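**Household & Laundry › Drying and folding**

# Clip hanger or drying rack for socks in a small apartment?

*Thread opened August 2020*

### nanna_oddsson

Good evening to all. I read this forum for a long time but I write for the first time, so please excuse me if the question was discussed already. I searched for "socks" and got 291 results, and most of them are about wool and moths.

We are four people in an apartment without a balcony. Our drying rack is a Povard, the kind that opens like a book, and it is good for shirts and towels. For socks it is not good. They lie over the wires like wet leaves, they fall through when somebody opens the door, and the thick part at the heel is still damp the next morning. Besides that, they take all the places where I would like to put other things.

My sister has a round hanger with clips, and she says her life is different now. I am a little suspicious. So I ask:

1. Do socks dry faster when they hang from clips?
2. Do the clips leave marks on the cuff, or make it loose?
3. By the toe or by the opening?

Thank you for your patience,
Nanna

### gulvmoppe

Welcome, Nanna. To 1: yes, if there is air on all sides. A sock over a wire touches itself, and that is where it stays damp. To 2: depends on the clip. Hard springs with teeth will mark thin socks. To 3: by the toe, always.

### R. Aasen

I must disagree with the previous speaker on point 3. By the opening. If the sock hangs by the toe, all the water goes into the elastic, and the elastic is the part which gets old first. I have hung mine by the cuff since I moved away from home, and I have socks that are older than my car.

– Ragnvald Aasen

### gulvmoppe

> all the water goes into the elastic

After a proper spin there is no water that goes anywhere. And your clip pulls on the elastic the whole night with the weight of the sock under it. By the toe the elastic carries nothing.

### R. Aasen

The weight of one sock? Please.

### tumblewade

Maybe I say something unpopular, but why hang them at all? I put everything in the Fandero on low for 90 minutes and it is done. No clips and no toe discussion.

### nanna_oddsson

Tumblewade, we have no place for a dryer, and in our building the common one takes coins and is always full of somebody else's blankets. But thank you.

To the others: I did not expect that point 3 would be the difficult one. I will try both ways and tell you. What about the number of clips? My sister's hanger has so many that it looks like a chandelier. I have seen smaller ones from Tratach, and also a flat one that looks like a normal clothes hanger with clips along the bottom.

### pegbagpat

Small and flat, from my experience. I owned the chandelier type. The arms tangle when you fold it, and when one side is loaded and the other is not, everything slides down to the heavy side and hangs together in a bunch. Then you have again the problem of socks that touch.

With a flat one you can put it on the shower rod, on a door, on a hook. If you need more room you buy a second one.

One thing to look at in the store: how the clips are attached. On my first Bramwell they sat on thin rings and jumped off when I pulled a sock down in a hurry. I found the last missing clip behind the washing machine two years later.

### soft_soap_sonja

I agree about small ones, but do not hang them in the bathroom if you have no window there. We did it one winter and the whole room smelled like a gym bag by November. The best place in our home is the hallway, where people walk and the air moves.

### R. Aasen

The hallway is correct. At a certain height, please. My brother-in-law has his at face height and you get a wet sock in the eye when you arrive to dinner.

### lintcatcher2000

I would like to bring up something different. For us the problem was never the drying, it was afterward. The socks come down, they go in a pile on the chair, and then we dig in the pile for a week. I started to lay them out on a table before I fold anything. Flat, side by side, all toes in the same direction. Then the pairs are easy to see, and the single ones too.

It sounds pedantic, I know. But if you hang in pairs, it goes fast. Left and right next to each other on the clips, and they come down already matched.

### tumblewade

It sounds pedantic.

I buy only black socks, all the same model. Any two are a pair. I have not matched a sock in years.

### lintcatcher2000

> Any two are a pair.

Until the new ones are black and the old ones are almost black. I also did this. In daylight it was quite visible.

### soft_soap_sonja

And with children it does not work at all. My daughter wants a certain blue and she knows exactly which blue it is. If I hand her one from another pack, it comes back to me.

Lintcatcher, do you fold them into a ball after, or flat? I ask for a reason, my mother made balls, with the cuff turned over both socks, and I think it is much worse for the elastic than any clip.

### lintcatcher2000

Flat, one on the other, folded once in the middle. They stand in the drawer like cards. No balls in this house.

### R. Aasen

Here I agree with everyone for a change. The ball ruins the cuff.

### gulvmoppe

I have made balls for my entire adult life and my cuffs are fine. It must be because I hang them by the toe.

### pegbagpat

Well answered :)

Nanna, how did it go? Did you buy something?

### nanna_oddsson

Yes, and I am sorry for the silence, we had guests and then a cold.

I did not take the chandelier. I took a small flat hanger for socks and underwear, and I tried it for 4 washes. My results, for those who are interested:

- **Drying time.** Better than on the rack. The thin ankle socks hung up in the evening were dry in the morning, also at the heel. The thick hiking socks needed until lunch.
- **Marks.** By the cuff I see a small dent in the knit, which goes away when the sock is worn. By the toe there is a dent also, but inside the shoe it does not matter to anyone. I do not see a difference in the elastic after such a short time and I will not pretend that I do.
- **Toe or opening.** I am now on the side of the toe, sorry Ragnvald. The reason is a practical one: when I take the sock down, I hold it at the opening and I can lay it directly on the table in the right direction.
- **Space.** The rack is free again for the shirts, and it was this I wanted most of all.

What I do not like is that with few clips I must choose what goes up. On a big washing day the rest goes over the wires of the Povard as before. I will probably buy a second hanger, as Pat said.

### R. Aasen

I accept the result, but not the method. You changed the hanger and the direction in the same weeks. I would want to see one sock of the pair by the toe and the other by the cuff, for a whole year.

### nanna_oddsson

Ragnvald, this is a fair objection. If you do it for a year, I promise to read the report.

### tumblewade

Please do not encourage him.

### soft_soap_sonja

Can somebody recommend a hanger that is nice to look at? If it will live in the hallway, I would like it to be a bit friendly. Everything I find is gray plastic or that hospital blue. I also wonder how you hang it when there is no rod. My hallway has just walls and a lamp.

### pegbagpat

A hook in the door frame, if you are allowed to drill. If you are not allowed, there are the hooks which you press on top of the door, but then the door must stay still, and in a hallway it does not.

### lintcatcher2000

Sonja, there are hangers with a cloud shape, cream-colored plastic, with round bumps along the top and a straight bar below where the small clips sit. I think it is exactly the friendly kind you want. In the photo it hangs from a thin metal rod that comes down from a wooden beam, with blue tape at the place where the rod meets the beam. For a few ankle socks I would trust such a solution, for wet jeans no.

You can also see what I meant with laying out on the table. Toes to the near edge, openings to the back. The two blue ones belong together, and the light gray one lies at the side and waits for its partner.

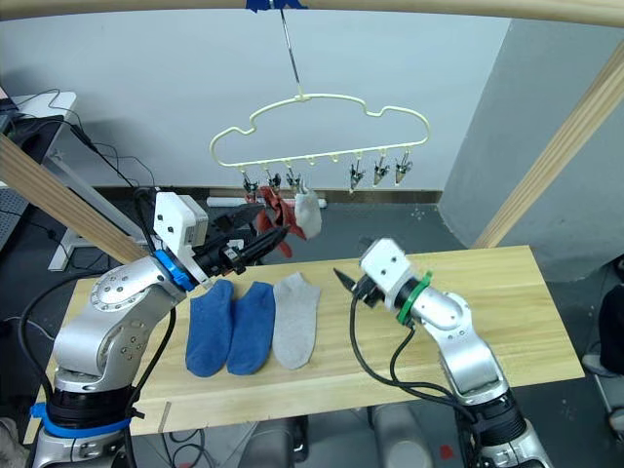
### soft_soap_sonja

Oh, the cloud is lovely! My daughter saw it over my shoulder and it is decided. I like also that the clips are small, mine at home look as if they were made for carpets.

One question only about the tape. Does it take the paint with it when it comes off? Our walls are newly painted and I do not dare to try near the door.

### pegbagpat

On bare wood I would not worry. On new paint, try it first on a spot behind a cupboard, leave it a few days and pull slowly, back along itself. If the paint comes, you lost nothing that visitors see.

### R. Aasen

And the gray one, was the partner found?

### lintcatcher2000

I keep the singles in a shoebox until spring. Ask me again then.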